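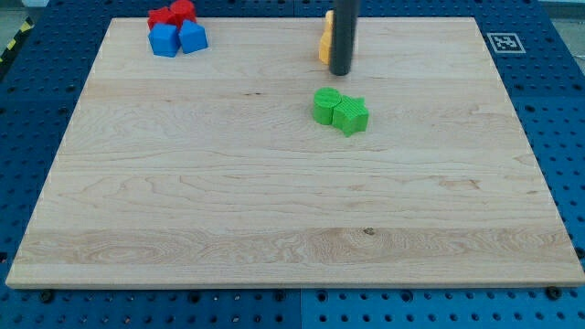

Hardwax oil on maple, second attempt. The first coat went on too heavy and stayed tacky for 2 days, so I cut it back with a grey pad and started over. Sanding stops at 180 grit - any finer and the colour sits on the surface. Thin coat, ten minutes, buff off with a cotton rag. Overnight between coats at the Clellthorpe shed in February, longer if it's humid. Rags get laid flat outside to dry. End grain still needs a third coat.

2 comments · 10 shares

This site uses cookies. Accept | Settings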